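About Herkness

Hello, and thanks for clicking through to the page that hardly anybody reads on a website. I always read them, mind you. If I'm handing over money for a course I want to know who's going to be stood at the front, and whether they sound like someone I could bear to spend a wet evening with. So I'll try to give you a fair idea.

Herkness is a small language school. We teach Spanish to grown-ups, in the evenings, above a shoe repair shop in Zaltcombe. I started it, I still teach most of the beginners, and I write the website too, which explains the length of this page. There are four of us teaching now, all part of the furniture, and between us we cover everything from "I can order a beer" to people who read proper novels and want to argue about them.

How it started

I was not good at languages at school. My French report one year just said "tries". Then in my twenties I went to work in the north of Spain for what was meant to be a summer, in a kitchen where not one person spoke English, and I learned the way you learn when you need to know which pan is hot! I stayed two years. I came home with a decent accent, a shocking vocabulary for swear words and a real itch to carry on, and I couldn't find a class that suited me. Everything was either an exam course for teenagers or a holiday phrasebook read out loud.

So I put a card up in the library and ran one of my own, in my front room, with a borrowed flipchart and a plate of biscuits. Two people came. One of them still comes, and is now much better at the subjunctive than she lets on.

The name is from the lane I lived on at the time. People do ask if it's Spanish. It isn't, sorry.

What a class is like

You'll talk. That's the main thing to know, and it's the thing most people dread, so I like to get it said early. In the first class you'll say your name, where you live and what you had for breakfast, and by the end of the hour you'll have said it to everyone in the room, and they'll have said theirs back, and you'll know far too much about porridge. We do write things down, and there is grammar, but it comes along once you've already been using it for a bit and have started wondering why the ending keeps changing.

We use a course book called Ortuño for the first two levels. It's a bit old-fashioned and the drawings are terrible, but the dialogues sound like things people might say to each other, and the exercises get harder at a sensible pace. After that we move on to whatever the group fancies – newspapers, recipes, song lyrics, a very long radio serial about a family of olive growers.
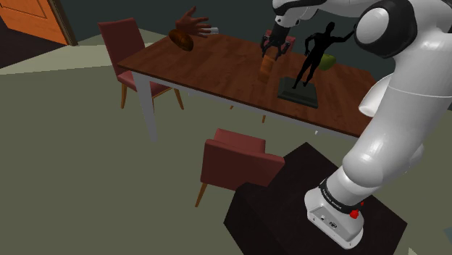 Homework is set every week and checked by no one but you. I used to collect it in. I found that people who hadn't done it stayed away out of guilt, and I would much rather have you there with an empty exercise book than sat at home feeling bad. If you do want something marked, hand it to me at the break and you'll get it back the week after, in green pen.

Speaking of the break, it's fifteen minutes, there's tea and coffee, and the rule is that you ask for yours in Spanish. This applies to the advanced group as well, who get quite inventive about it.

Who comes

All sorts. The youngest we take is eighteen and there's no upper limit. Last term we had 73 people across all the groups, which is the most we've ever had and made for a bit of a squeeze on the stairs. Some have family in Spain or Chile or Mexico, some are planning a long walk, some have retired and want something to get their teeth into. A fair few did a bit of Spanish years ago and are sure they've forgotten it all. You won't have. It comes back in odd lumps, usually the days of the week and something about a library.

If you don't know which level you are, don't worry about it. Come for a chat before you book, or pick the one that sounds right and swap if it doesn't fit. Plenty of people go down a level for a term and are much happier for it, and moving costs nothing.

Booking and the practical bits

Terms start in September, January and April, and we run a short conversation course in June for anyone who doesn't want to go rusty before their holidays. You book and pay through Plultel, so when that name turns up on your bank statement, it's us. It's a separate login from this website, I'm afraid, and yes, I know it's annoying. If you get stuck, send me a message from the contact page and I'll do it for you.

The classrooms are up one flight of stairs and there's no lift. If that's a problem, please do tell me before you book, as the daytime group meets in a ground floor room round the corner and I can usually find a way to fit you in there.

Parking is free behind the shops after six. The door sticks, so give it a good shove.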